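Home > Home and Garden > Furniture

Old cabinet smells of mothballs, what can I do?

Posted by Orhun Türkmen, 27 November 2019

Hello to all. I bought a small dark cabinet from a second-hand shop in Dondalthorpe. It is a good cabinet and I paid only 70 for it, but inside it smells very strongly of mothballs. I want to keep table linen in it, so the smell is a problem for me.

I already washed the inside with water and a little vinegar, two times. After each wash the smell was weaker for one day and then it came back. I also left a bowl of coffee grounds on the shelf for 15 days. Now it smells of mothballs and coffee.
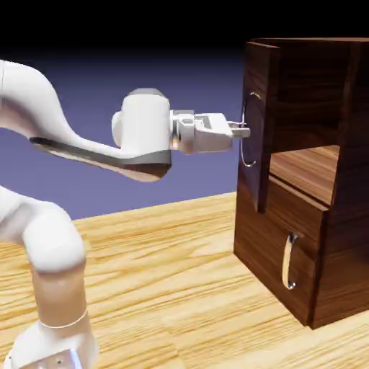 The outside has a finish that I like and I do not want to damage it. The inside is bare wood, without any varnish — I think the smell has gone deep into it. My neighbor says I should paint the inside with shellac. Is this correct, or will the smell stay under it and come out later? Also, our apartment is small and we have a child, so I prefer something without strong fumes.

3 replies

Sinéad Kinsella
Your neighbor is right, but air it first. Doors open, drawers out, in a dry room with a window open, for a few weeks if you can stand it. Keep the child out of that room. Warm air helps more than vinegar does. When it is much weaker, give the bare wood a light sanding, wipe off the dust and brush on two thin coats of dewaxed shellac. The alcohol in it does smell, so do it on a balcony or in a garage and let it dry well before you bring it back in. Keep it off the outside.

plodari_fan
just buy a new one

Kırmızıgül
I had the same with my aunt's wardrobe. Check under the shelf paper and behind the drawers, I found two old mothballs there that I had missed!! After that, airing was enough and I never needed the shellac.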